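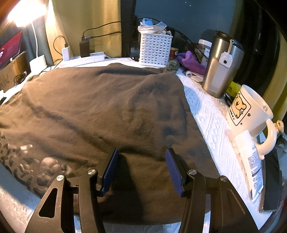
seamallowance wrote:
Side seam twist on a tubular tee is set at the knitting stage. You can press it straight and it will go back at the next wash. What gauge of yarn, and is it single or plied?

flatlock
Single. The Kovex spec sheet says ring spun, single jersey, 227 gsm, tubular body. It gives no value for spirality. Shrinkage is stated as "within normal limits" with no test method named.

seamallowance
Then assume the twist comes from the yarn. Single yarn carries residual torque. In plain jersey the loops lean to relieve it, and the wales stop running square to the courses. The finishing plant steams the tube over a frame and it looks straight in the bag. First full wash, it relaxes.

hemgauge
Disagree in part. Feed count on the knitting machine matters as well. More feeds means each course climbs at a steeper angle around the tube, and that skew is there even with a balanced yarn. I had two lots from the Sampaio mill, same yarn on paper, different machines, and one leaned clearly more than the other after washing.

seamallowance
Agreed that feeds contribute. I'd still put yarn first. Were both lots washed together?

hemgauge
Same machine, different loads. So no, not a clean comparison.

flatlock
Measurements from mine, if useful. Marked a square on the front panel before the first wash, as per the sticky. After one warm wash and tumble dry the left side seam had moved 25 mm toward the front at the hem. Body length is down too, width almost unchanged. Spin was set to 1,000 rpm.

overlocked_again
Spin speed won't do that. Tumble drying will. The mechanical action while the cotton is damp is what lets the loops close up lengthwise. Dry the next one flat on a table and measure again.

flatlock
I can do that. I have more from the same carton.

overlocked_again
Flat means no pulling. Lay it down, smooth out the wrinkles with an open hand, leave it until it stops changing weight. If you tug the hem to square it up you will measure your own tugging.

hemgauge
Also mark the square with thread. Pen bleeds on dark colors and you end up guessing at the edge of the line.

bartack
I don't see the point of any of this for a T-shirt. Buy a side-seamed cut from open width fabric and move on. Tubular bodies twist, it's why they're cheap.

seamallowance
Open width also twists if it's cut off grain. The seam only hides the skew until the panel relaxes. There was a long thread about this with pattern layouts, I think it was post 441 in the Istthorpe archive.

bartack
A resin-finished open width jersey doesn't, or not by an amount anyone will see when it's worn.

seamallowance
Resin finishing reduces it and costs you tear strength. Depends on what you want from the shirt.

flatlock
Flat dry result, second shirt from the carton. Length loss is smaller. Seam shift at the hem is nearly the same as before. So the dryer accounts for a good part of the length and very little of the twist.

overlocked_again
That fits. I was wrong to lump the two together.

hemgauge
Run both through again before you write it up. Single jersey usually keeps moving for a few washes. And send a swatch to the lab in Tridarstead if you want the feed count checked, they will also untwist a length of yarn for you.

flatlock
Will do. Next load is Monday.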